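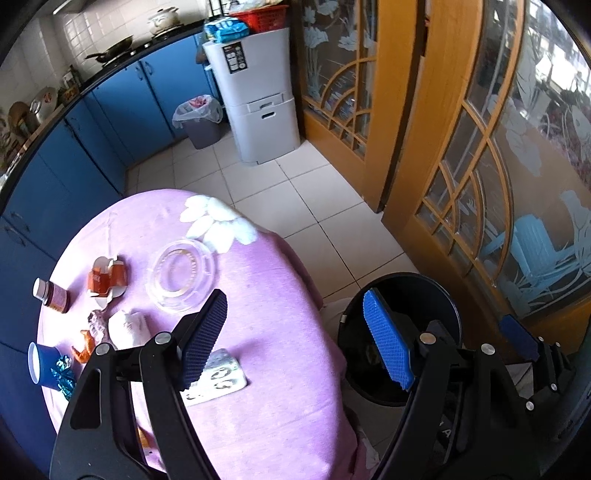 A round kitchen table with a pink-lavender tablecloth. The cloth has a large white flower print near its far edge.

Tablecloth

A tablecloth is a cloth used to cover a table. It may protect the surface from scratches and stains, decorate a room, or mark a meal as a formal occasion. Tablecloths are made from linen, cotton, wool, lace, synthetic fibers and coated fabrics, and are sold in sizes that match the common shapes of tables. The word is sometimes used loosely for any table covering, including paper sheets and molded plastic covers, though trade usage generally keeps it for woven or knitted goods.

Contents
1 History
2 Materials
3 Shapes and sizes
4 Decoration
5 Care
6 Regional production
7 Collections
8 See also

History

Cloth coverings for dining tables were in use in the Roman world, and became a regular feature of wealthy European households during the Middle Ages. Many medieval tables were boards laid across trestles, and a long cloth hid the supports. White linen was preferred at high tables, where its cleanness showed the means of the host. Diners often wiped their hands on the hanging edge or on a separate strip of cloth, a practice that declined as the individual napkin came into general use.

Damask weaving, in which a pattern is formed by the contrast between two weave structures, spread through the linen districts of Flanders and the German lands in the early modern period. Cloths with hunting scenes, coats of arms and biblical subjects were ordered for courts and town halls. They were costly, and household inventories frequently list them apart from other textiles.

The Jacquard mechanism, introduced at the beginning of the 19th century, lowered the cost of figured cloth. Cotton replaced linen in many homes over the following decades. Colored and checked cloths became common for kitchens and informal meals, while white remained the rule for formal dining. In the 20th century, printed cottons, oilcloth and later vinyl-coated fabrics brought large, bright patterns within reach of most households.

Materials

Linen is strong, absorbs liquid well and takes a smooth finish when ironed damp. It creases easily. Cotton is softer and cheaper, and holds printed color well. Polyester and cotton-polyester blends dry quickly and resist creasing, and are widely used by hotels and caterers, although they absorb less liquid than natural fibers. Lace and crocheted cloths are often laid over a plain cloth of a different color.

Coated cloths have a waterproof upper layer on a woven or felt backing. Older oilcloth was made by treating canvas or cotton with boiled linseed oil. Modern coated cloths generally use vinyl or acrylic. They can be wiped clean but may crack along old folds, and are usually stored rolled.

A table pad, also called a silence cloth or underlay, may be placed beneath the tablecloth. It softens the sound of dishes and gives some protection against heat.

Shapes and sizes

Tablecloths are cut round, oval, square or rectangular. The part that hangs below the edge of the table is known as the drop. A short drop is usual for everyday meals, a longer one for formal dinners, and a cloth reaching the floor is common at banquets and on display tables.

The size of a round cloth is found by adding twice the drop to the diameter of the table. A table 60 inches across with a drop of 23 inches therefore calls for a cloth 106 inches in diameter. For a rectangular table the same addition is made to both the length and the width. Square cloths are also used on round tables, where the corners hang lower than the sides.

Decoration

Patterns may be woven, printed, embroidered, appliquéd or painted. Border designs follow the edge of the table and leave the center plain. Placed designs set one large motif, often a flower or wreath, at the middle or at chosen points on the cloth. All-over designs repeat at a regular interval and are easier to cut to different sizes with little waste.

The textile historian Heike Diekmann has divided printed kitchen cloths into "table-bound" designs, drawn for one shape of table, and "yardage" designs, cut from a continuous roll. Lærke Bergmann has questioned the division and notes that many households cut and hemmed a bordered cloth again when they bought a new table.

Care

Stains are best treated while fresh. Cold water is advised for most food and drink stains, and hot water can set those that contain protein, such as egg and milk. Candle wax is scraped off when hard, and the remainder is lifted with a warm iron over absorbent paper. Starch gives body to linen and cotton and makes later stains easier to wash out, but starched cloths kept for long periods may yellow or attract insects.

Regional production

Hornach was a center of linen damask weaving until the arrival of power looms. Its weavers worked mainly to order and marked their cloths with a small knot motif in one corner. The neighboring district of Noltden specialized in bleaching and finishing, and cloth from both places was often sold under the Hornach name.

At Skellidside, the Gunnlaugsson mill produced checked wool and cotton covers for farm kitchens. The firm's pattern books, compiled largely under the designer Baldur Snorradóttir, contain 151 numbered checks. Several were copied by other makers after the mill closed, with small changes to the width of the stripes.

Collections

The Noltden Textile Archive holds 3,351 table linens, including finished cloths, samples and unfinished lengths. Its catalog was begun by Sverre Tangen and revised by Robel Lencho, who added entries for printed and coated cloths that had earlier been left out. Part of the collection is closed to readers each August for conservation work.

See also
Damask
Napkin
Oilcloth
Place mat
Table runner
Table setting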